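Why Plank Floors Move, and What Installers Measure Before They Start

A plank floor is rarely the same width in February as it is in August. Wood fiber takes up moisture when the surrounding air is humid and gives it off when the air is dry, and the boards swell and shrink to match. Nearly all of the movement is across the grain. Along the length of a board the change is small enough that most installers leave it out of their figures.

The amount of movement depends on species, on how the board was cut from the log and on how far the indoor humidity swings over the year. A flatsawn board, with its growth rings lying more or less parallel to the face, moves close to twice as much across its width as a quartersawn board of the same species. Wide boards are less forgiving than narrow ones. The percentage is the same, but there are fewer joints to share it, so each gap is larger.

Hilkka Hirvonen has laid floors for 23 years, most of them in houses with forced-air heat. She takes moisture readings at delivery, again after the boards have sat in the rooms where they will be used, and once more on the morning of installation. The subfloor is read on the same schedule. If the two differ by more than 3 percentage points she does not start. With wide boards she wants them closer than that.

"People ask how many days the wood has to sit," she said. "I don't have a number of days. I have a meter."

Acclimation is the step most often done badly. Boards left in sealed cartons exchange very little moisture with the room, whatever the calendar says. Boards stacked in a garage adjust to the garage. The usual practice is to open the cartons, cross-stack the boards on spacers and run the heating or cooling at the settings the household will use. Fresh plaster, paint and concrete all release water, and a house with wet trades still at work will give readings that mean little a month later.

Meters themselves need attention. Pin meters measure electrical resistance between two probes and must be corrected for species and temperature. Pinless meters read a signal through the thickness of the board and can be thrown off by what lies under it. Either type will give a steady, repeatable and wrong answer if the species setting is wrong.

Direction matters as well. Boards are normally run across the joists, for stiffness, and where the joists allow a choice, along the longest dimension of the room. A diagonal layout over joists is sound but uses more material, and every board that meets a wall needs an angled cut. It also puts the expansion at an angle to the walls, so the gap at the perimeter has to be kept on all sides.
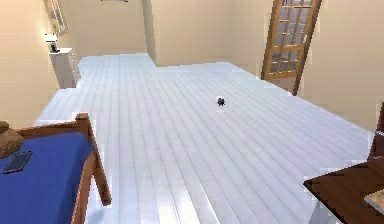 Tapio Pitkänen disagrees with the emphasis on layout. In his view direction is a matter of taste once the subfloor is stiff enough, and most of the complaints he is called to inspect come down to humidity control after the installers have left. He would sooner see the money spent on a humidifier than on diagonal cuts.

His inspection notes support him up to a point. Of 145 floors he recorded with visible gaps, most had been laid within tolerance and then dried out in their first heating season. Cupping, in which the edges of a board rise above its center, was less common and usually traced to moisture from below: a damp crawl space, a slab without a vapor retarder, a slow leak under a kitchen.

Cupped floors should not be sanded right away. If the raised edges are cut flat while the underside is still damp, the boards will dry to a crown, high in the middle and thin at the sides. The source of the water is dealt with first, and the floor is then left until top and bottom readings agree. That can take a full heating season.

Finish slows the exchange of moisture but does not stop it. Film finishes slow it more than oils do, and only on the faces that are coated, which in most factory-finished boards means the top. Some film finishes also seep into the joints and glue neighboring boards together. When the floor shrinks, the bonded boards move as one panel, and the whole of the movement opens at a single wide crack.

For filling seasonal gaps Hirvonen has a short answer. She leaves them alone until summer and measures again.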